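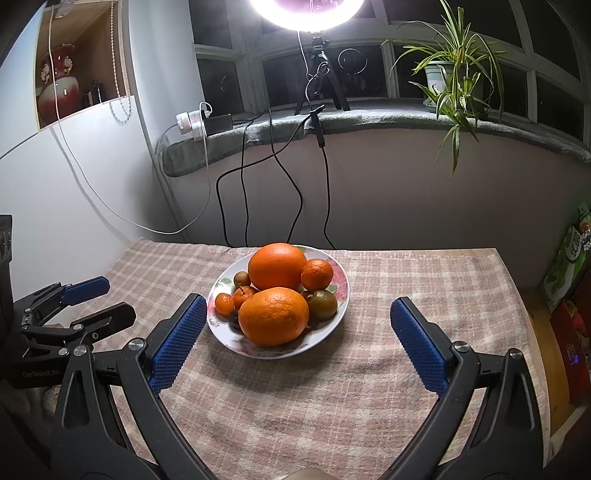
Fruit on the table or fruit in the fridge?

Posted in: Kitchen and Pantry
21 May 2024

pruldale_pip
We've gone back to keeping a plate of fruit out on the table and it's started an argument at our place. At the moment it's two big oranges, a few little mandarins, a longan and a darker greenish citrus I couldn't name if you paid me. It came in the mixed bag from the Fostanham market, 5 dollars for the lot. My other half says citrus belongs in the crisper. I say if it's in the crisper it gets forgotten, and I find it in November with fur on it. What does everyone else do?

Verker
Crisper. Citrus keeps for weeks in there and on a table you'll get one good week, less in summer. I only take out what we'll eat that day.

Also a plate is the wrong thing for it. Anything sitting under a big orange gets squashed and you don't see it until it leaks. Use a wire bowl.

marmalade856
Disagree with Verker on both counts. Cold oranges taste of nothing. Mine sit out all year and the kids eat them because they walk past them. When I kept them in the fridge they ate crackers.

A plate is fine if you don't heap it. A deep bowl is worse, you never see the bottom layer at all.

Verker
I said wire bowl, not deep bowl. Air gets around it.

And you can take an orange out an hour before you want it. It warms up.

marmalade856
My kids are not planning their oranges an hour ahead.

tablecloth_tess
Slightly off topic but I like the plate. Pink flowers on the rim and the pink in the plaid cloth go well together. I have a couple of floral plates of my nan's that only come out at Christmas and I might put one to use. Does the citrus oil do anything to the pattern?

pruldale_pip
Haven't noticed any harm to it. I wipe it over when it's empty and it gets a proper wash with the dishes every so often. I wouldn't leave something leaking on a good one though, or on the cloth. Orange juice on a light cloth is a pain to get out.

Um
The longan is the one I'd move. They dry out on the bench and the shell goes hard, and then the inside shrivels. Paper bag in the fridge, eat within the week. Oranges and mandarins can stay where they are.

The dark one could be a lot of things. Could be a lime or some kind of green-skinned mandarin, or an orange that has started to turn. Give it a press. If it's firm all over and smells clean, cut it open. If there's a soft patch, chuck it before it sets off the rest.

Verker
Agree about checking it. One mouldy one will take its neighbours with it, which is my whole point about piling them up.

pruldale_pip
Pressed it, it's firm. Will cut it tonight and report back. There's only the one longan so I'll just eat that now.

backstep_baker
We split it. Mandarins on the table, since they get eaten in 3 days flat. Oranges in the crisper for juice and baking. Lemons in a jar of water in the fridge door, which my sister swears by and I'm not convinced about.

marmalade856
The split is sensible. I could live with that.

Verker
So could I, as long as the plate gets turned over properly. Eat the old ones before you put new ones on top.

pruldale_pip
Cut it. Green outside, orange inside, plenty of pips, pretty sour. Half went in a jug of water and the other half is in the crisper, so we both got our way on that one. Going to try the split with the next bag.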